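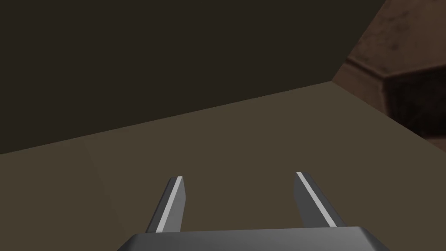 Re: [home-robots] Can any of them do a kitchen yet?

From: Valter Nogueira
Date: May 11, 2021

Coelho wrote:
> My sister runs the Flirkcombe guest house and wants to know if
> she should hold off hiring for July and buy a machine instead.
> She has read that they can load a dishwasher now. Two dishwashers,
> one long counter, breakfast every day. Is this real or is it
> still all demos? And does anything done in a simulator count
> for much once there are real plates involved?

Tell her to hire the person!

OK, longer answer. I've been playing with the Irnano kitchen tasks since the winter, all in simulation, and the still at the top is from one of my runs. You get the view from just above and behind the gripper, two fingers open, nothing between them, plain floor under it and a reddish-brown thing in the corner that looks like the side of a cabinet or a counter. That's pretty much my evenings these days. The floor in there is one flat color with not a crumb on it, and I think about that every time I sweep my own.

So what can it do? Picking up a mug that stands by itself, yes, I'd trust that most days. Opening a drawer, mostly, if the handle is the kind you can get two fingers around. Wiping a counter is okay if you don't care about the corners. My last batch was 3,979 tries at "take the bowl out of the rack and put it on the shelf", and it got a bit over 3,000 of them. I was thrilled for about an hour, and then I pictured your sister's guests and a quarter of the bowls on the floor – and those were bowls that never chip and never have egg stuck to them.

Loading a dishwasher is a whole other thing. Plates lean on each other, forks slide down between the prongs, somebody leaves a spoon in a glass. I tried a run with three plates stacked and the fingers kept going for the whole pile. I don't have a fix for that one, so if anybody on the list does, please write to me.

On your simulator question, I'd say it counts for reaching and for not banging into the furniture. I'd give it a lot less credit for anything soft or slippery. When we moved the mug policy to the Nodum arm at the shop it needed two weeks of fiddling with the grip force before I'd let it near real china (we used plastic camping cups until then, which I can recommend).

If she really wants to spend money on a machine, a second cutlery basket and a cart with good wheels will save her more steps. I can send the bowl numbers split up by rack position if you want them, they're in a spreadsheet that needs cleaning up first.

Valter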